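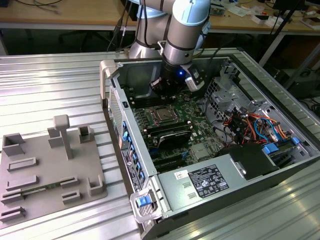

Larkier Robotics Club – Memory Module Job, Photos

Home Teams Gallery Build Log Contact

Posted Mon 13 April in: Student Projects, Arm Team

Quick post before the bus. The arm team has been at this since February and people keep asking what they're doing in the back lab, so. The job: memory modules, between an open desktop tower and the fixture plate, no hands. Same task every team gets at the Grelport meet. Rules are short, the slots are not forgiving.

Photo is the gripper over the memory slots. Tower on its side, panel off, plate on the left with a green board sitting in the rails. Blue light is on the gripper, for those who asked at open house.

Few notes to go with it –

The camera mount. Sits right by the gripper. Lighting is our worst problem, the ridged table throws the overhead light back and the vision code does not love it. Jevdale's team told us they had the same trouble last year and ended up rewriting half thier detection.

The plate. Version 8. Earlier ones were either too tight or the board rocked in the slot. Slotted rails stayed, most everything else got moved at least once. If you're printing your own, files are in the build log, use the newest one.

The tower. Bundle of colored cables on the right side is staying in, rules say no tidying the inside. Path planning has to keep clear of that and the drive cage. Two students are on that full time now.

Scores so far. Practice runs are capped at 300 seconds. Best clean run is 83, which we're happy with, and almost all of the lost time is in lining up over the slot – not the travel. Sadao Nakajima is writing the new alignment routine and would like everyone to please stop changing the start position with out telling him.

Next up is the scrimmage at Ebihara. Need 2 more drivers and somebody with a van. Sign up sheet is on the lab door. Safety glasses this time, you know who you are.

More pictures when I get them off the other laptop.

Contact the club | © Larkier Robotics Club | Back to top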